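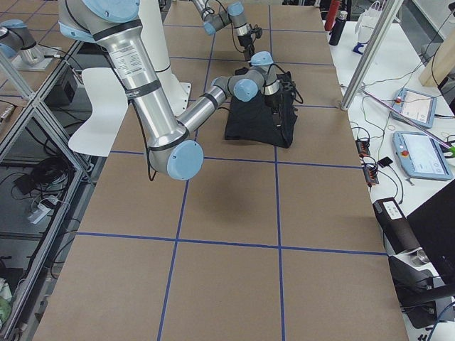

Folding the black ones on paper and tape

10/1/19

I have been promising a post about T-shirts for ages, and as September has been and gone and the summer drawer still won't close, it had better be now. The black ones are the trouble. I own far more of them than I'd like to admit (you reach for one in a hurry, it goes with everything, and then somehow there is another in the wash) and once they are bunched up in a dark heap I can never find a sleeve, let alone a side seam.

What has helped me most is a pale surface with lines on it. Brown cardboard or brown paper laid flat, and blue tape stuck down in big rectangles, nothing fancier than that. Black cotton shows up beautifully against the brown, and a strip of tape gives your eye something straight to follow. I did try a proper folding board first, a Kallileo one that cost me 26 pounds, and it was perfectly good for shirts with collars, but it lives behind the wardrobe these days and I can't say I miss it.

So, the way I do it. Shake the shirt out well before it goes anywhere near the table, then lay it face down and smooth it from the middle towards the sides with flat hands. Bring one side in, then the other, sleeves tucked back on themselves, and fold the bottom up towards the neck. I like to put the middle of the shirt over one of the tape lines and keep the top edge near another, and then I can tell straight away if the whole thing is wandering off to the left, as mine always used to.

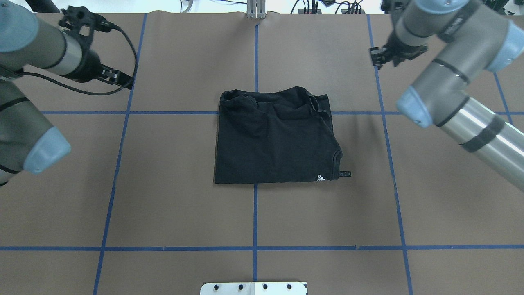 The neck end is where it goes wrong for me. The lower half will lie quite flat and smooth while the collar and shoulders ruck up into creases, and I used to start all over again every time, which made for very long evenings. Now I just slip a hand under the top fold, give it a gentle tug and leave it be. A roughly square bundle is good enough for a drawer! Small logos are handy too, such as the little white Adidas one on a plain black tee, as they tell you which way round you've got it. Side labels are less obliging and will poke out whatever you do – I tuck them in if I remember.

My drawer is the deep one in the old Gritmont chest, and stood on their edges the folded shirts fit in 3 rows with a bit of room for a hand to get in. I'll do the jumpers next, once I've bought more tape.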